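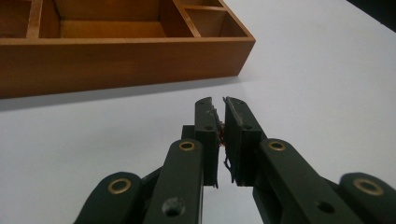 Nair

The Danedlow Compartment Tray

We get a lot of letters about this tray, more than about anything else in the Esstead range, and most of them begin the same way: somebody bought one for the desk, and it has ended up in the kitchen, or the hallway, or on top of the washing machine full of clothespins. I'm delighted every time! A tray with good compartments seems to find its own job in a house, and I have one at home that has moved rooms four times and is currently holding seed packets.

The Danedlow is a wooden tray with a warm honey-orange finish and a plain, flat front. We thought for quite a while about carving a handle into that front wall (there were drawings, and some of them were very handsome), but in the end the simple plank won. The corner is rounded, which is kinder to your sleeve when you reach across the table, and the grain shows through inside the compartments as well, where the color runs a little deeper and more amber.

Now, the compartments. The big one in the middle is the one you'll fill first, I can almost promise you that. It takes the awkward things – the tape, the scissors, the ball of string that never sits anywhere nicely. To the right of it there's a slanted partition, and past that the space is split again by a short crosspiece, so you get a smaller section and a larger one. People ask whether the slant is there for looks. Partly, yes, but I also find it makes small things easier to pick out, especially paper clips and buttons and those little keys that belong to something.

Sizes and ordering

The Danedlow comes in one size and one finish. The item number is 3150, and it helps us very much if you put that on your order. We make them at our Bellside workshop in batches of 500, and when a batch has sold through, the next is usually ready by October. Orders placed before noon on a Thursday go out that same week. You have 30 days to send a tray back if it doesn't suit, and please keep the box until you're sure.

Looking after it

Wipe it with a soft, slightly damp cloth and dry it straight away. Please don't soak it or put it in the dishwasher, however tempting that is after a jam accident. The finish may deepen a touch in a sunny window, so turn the tray now and then if you'd like it to stay even. For crumbs and pencil shavings in the corners, a clean dry paintbrush does a lovely job.

Felt liners for the compartments are sold separately, in gray or moss, and can be added to your order at any time before it ships.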